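Wanted: people who will eat a steamed bun and be rude about it

The Trovthorpe test kitchen needs tasters for Wodisis, our bun steaming trial. Patience helps. Manners are optional.

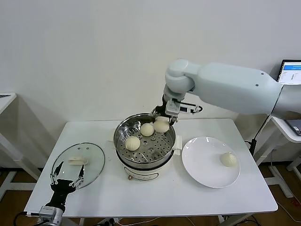
Three in the basket, one on the plate.

You'll get buns, tea and a form with too many boxes. Vegetarians welcome, dieters at their own risk.

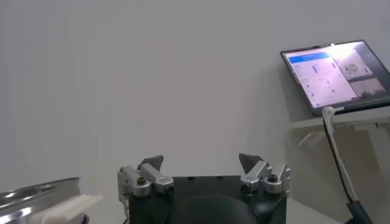

Page last changed: 19 October 2020

Pay is a lunch voucher and your bus fare from Rulthorpe. To apply, ring Araceli Orozco on extension 668 and say which end of a bun you start from.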